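Tromitz Hall Opens Sorting Room for Household Tidying Course

14 October 2018

The Marbridge Center for Home and Community Learning has opened a sorting room on the ground floor of Tromitz Hall and has begun a course there on the storage of small clothing and everyday household items. Enrollment for the first session closed at 17 participants, and the Center has confirmed that a second session will be offered in February.

The course, entitled Small Things in Order, is led by Yamila Quezada, who joined the Center's household skills program last year. It is intended for adults who share limited storage space, including residents of student housing, families in small apartments and people preparing to move to a smaller home.

Instruction is organized around a single drawer's worth of belongings. Participants work with socks, underwear, a mug, paper folders and the assorted items that tend to collect near them. Each group of objects is given one place, and participants are asked to keep to that arrangement for the length of the course before making changes.

"Most people who come to us have already bought containers," Ms. Quezada said. "What they have not done is decide what belongs in each one. We start with very few items so that the decision can be made in one sitting."

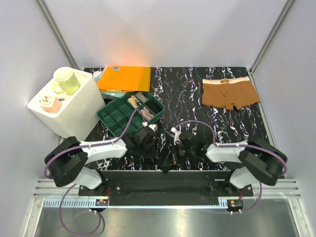 Rolled socks in the compartment tray, with folders behind and a pair of boxer briefs laid flat at right.

The opening exercise concerns socks. Participants roll each item and place it in its own cell of a divided tray, beginning at one end and leaving the remaining cells free. The Center recommends that some cells be left open at all times. A tray that is filled completely on the first day, according to the course booklet, is usually abandoned after the next load of laundry.

Underwear is addressed in the same session. Boxer briefs are first laid flat with the waistband straight, smoothed by hand from the waistband toward the leg openings, and then folded in thirds. The folded piece may be stored upright or rolled, depending on the depth of the drawer. Participants are encouraged to try both methods and to note which one they are able to repeat without referring to the booklet.

The second exercise deals with items that do not belong to any obvious group. For these the course uses an open bin with straight sides, placed at the back of the work surface where it can be reached without moving the tray. The bin is not to be used as a general container. Each participant writes a short list of what may be kept in it, and anything not on the list must be assigned elsewhere by the close of the session.
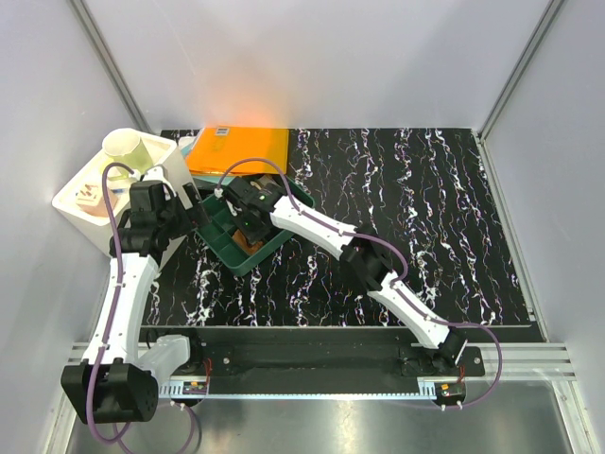 The Center has asked that participants bring their own items for the later sessions, in particular those they have found difficult to place at home. Cups and mugs are a frequent case. Many households keep a cup on a desk or dresser for reasons unconnected with the kitchen, and the course treats this as an acceptable choice provided that the cup has a fixed position and is kept upright.

Paper is the subject of the third session. Loose sheets are gathered into folders by purpose, and a small label is attached near the top edge of the folder most often needed. That folder is kept uppermost. The Center advises against storing papers in the same container as clothing, even for a short time, and suggests that folders be kept flat behind the clothing tray if no shelf is available.

Chie Takagi, program coordinator for the Center, said that the choice of ordinary objects was deliberate. Earlier courses at Tromitz Hall had dealt with closets, pantries and garages, and evaluations indicated that participants found it difficult to complete such large projects between meetings.

"We wanted a course in which the homework could be finished in an evening," Ms. Takagi said. "A drawer is a reasonable size. If the drawer stays in order for a month, the participant can decide whether to go on to the closet."
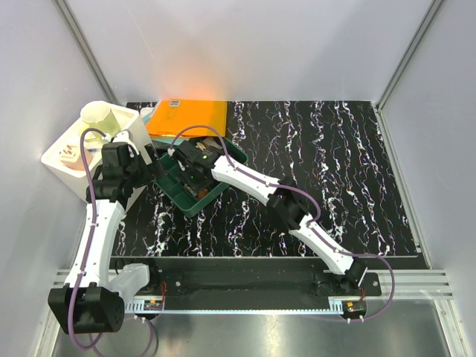 The green compartment box with the labeled orange folder behind it. The cup sits in the back corner of the white tray.

The preparation of the sorting room was supported by a grant from the Abella Fund for Practical Learning, which also met the cost of printing the course booklet. Additional storage supplies were donated by Grillomum, a housewares store in Marbridge. The Center has stated that participants are under no obligation to purchase supplies and that shoeboxes with cardboard dividers are suitable for every exercise in the booklet.

The course consists of 5 sessions. The fourth is given to a review of the participants' own drawers, for which a written description or sketch is sufficient. The final session covers upkeep, including the return of clean laundry to the tray, the treatment of single socks and the handling of garments that are no longer worn. Single socks may be kept in one designated cell for up to 18 days, after which the booklet directs that they be put to another use or discarded.

Dark clothing receives separate attention in the final session. Black and navy items are easily confused when folded, and participants are shown how to spread each piece on a clear part of the table under good light before deciding where it should go. The Center recommends that dark pieces be sorted last, when the lighter colors are already in their compartments.
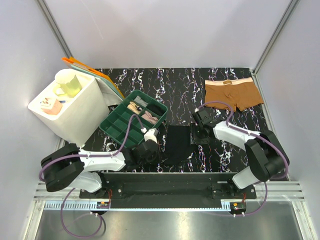
Participants who complete all sessions will receive a certificate of attendance, which may be applied toward the Center's longer program in household management. Those who miss a session may make it up during the February course at no additional charge.

Registration for the February course will be handled through the front office at Tromitz Hall, in person or by telephone. Preference will be given to Marbridge residents who were placed on the waiting list for the present session. The course booklet may be consulted at the front office during regular opening hours, and copies may be borrowed for up to 3 weeks. Inquiries about group enrollment, including enrollment by residence halls and senior housing, should be addressed to Ms. Takagi in writing.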